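**Jesstead council backs kraft paper push, but where are the numbers?**

Jesstead shops and workshops will be asked to swap plastic sheeting and bubble wrap for brown kraft paper from May, under a trial the council says will cut waste at the tip.

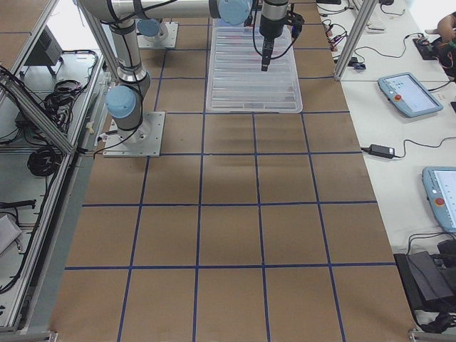 ## A saving on paper

The council's briefing note claims the switch could keep 60 tonnes of plastic out of landfill in its first year. It doesn't say how that figure was reached. Asked for the working, a spokesperson pointed to a summary by Uralell, the packaging supplier that also happens to be selling the rolls.

Participating businesses will get a rebate of up to $2000. So far 734 have been sent a letter. The council would not say how many have replied.

Aba Amissah runs a framing shop on the main street and has read the letter twice.

"I already use paper for most jobs," she said. "What I want to know is what happens when it rains on the delivery. Plastic keeps a print dry. Paper doesn't, and a rebate won't pay for a ruined watercolour."

There is also the matter of the bins. Kraft paper can go in the kerbside recycling, but paper covered in plastic tape or soaked in paint and glue is another story, and the note has one line on contamination. It says residents will be "encouraged to separate materials where practical."

Councillor Dexter Esposito, who moved the motion, called the trial "a sensible first step" and said critics should wait for the results. Those results are due after three months. A similar scheme floated by the De Luca markets was dropped before any findings were published, and the council's note makes no mention of it.

Rebate forms are at the council's front counter. Businesses need to keep their receipts, and claims for rolls bought before the trial begins will be knocked back.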